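Gisley Boards > Small Kitchens > Combo breakfast makers, worth the counter space?

plakus_309
Posted Thursday
My sister wants to give me one of those sandwich press and frying pan combos. I already own a toaster and a skillet. Convince me, because I don't see it.

Imelda Marquez
I've had one since June and use it most mornings. Sandwich on one side, egg on the other, one plug. I have 40 inches of counter in total so yes, it matters to me.

gulleo3456
One plug, sure, but look at how much table the thing eats once the lid is up. Mine is the mint green one, two wells on the left, round pan on the right, a knob at each end of the front strip.

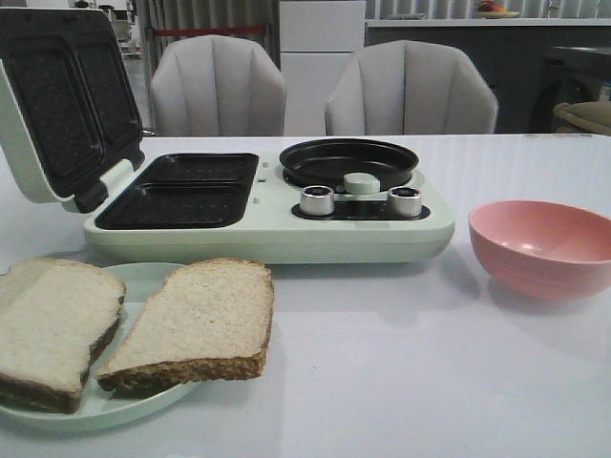

The bread is my other gripe. Supermarket slices fit if you squash them. A decent whole-grain loaf, cut at home, hangs over the rim and the lid won't latch. So now I'm trimming crusts at 7 a.m. to save washing one skillet.

Imelda Marquez
Then slice it thinner? I've never trimmed anything.

gulleo3456
Thinner and the filling burns through. Tried it.

Danuta Kubiak
Neither of you mentioned cleaning. My plates don't come out – check that before you say yes to a gift. I wipe mine with a damp cloth and the cheese in the corners stays put.

Imelda Marquez
Wooden chopstick, while it's still a bit warm. Takes 2 minutes.

plakus_309
So I'd be buying special bread and poking at cheese with a chopstick. I'm asking her for a new skillet lid.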